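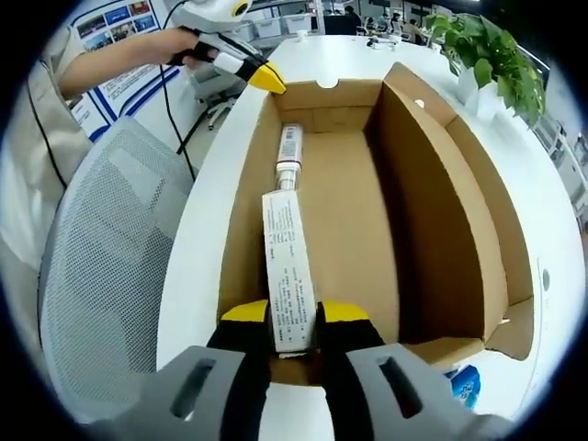 Figure 3. A long white boxed item held in the hand-held gripper at the open carton, with a second gripper in use on the left.

4.2 What the packing task does and does not show

The student team chose carton packing as its main task and recorded 139 demonstrations in August. Their report to the course claims that the set is "varied enough to train a general packing policy". We doubt this. Most of the variation comes from the order in which items were picked, and very little from the carton, the table or the people. Mosoti and Tanui, who marked the project, raised the same point and got no clear reply.

The two-person recordings are a further problem. Each operator can see the other's hands and face, and adjusts without thinking about it. A policy that has only the gripper views to go on will not have that information.
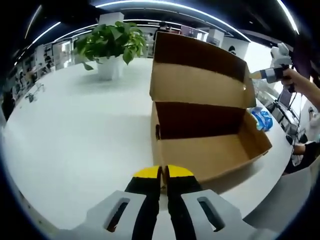
We asked Owino, who led the recording, how the pairs agreed on who should move first. He said they "just knew". That may be so, but it is hard to see how it could be learned from the recordings alone. When we replayed 22 of the demonstrations with one of the two views removed, two student raters disagreed on the next action in nearly half of them.

The team also plans to grow the set to 1000 demonstrations, and later 2000. We see little value in this unless the carton and the room change as well. More of the same will lower the training error and tell us nothing about a new table. A smaller set, gathered in several rooms by people who had not practised together, would be a fairer test of the claim.

Contact: Lilian Mwaipopo, Sumix student robotics project | Back to top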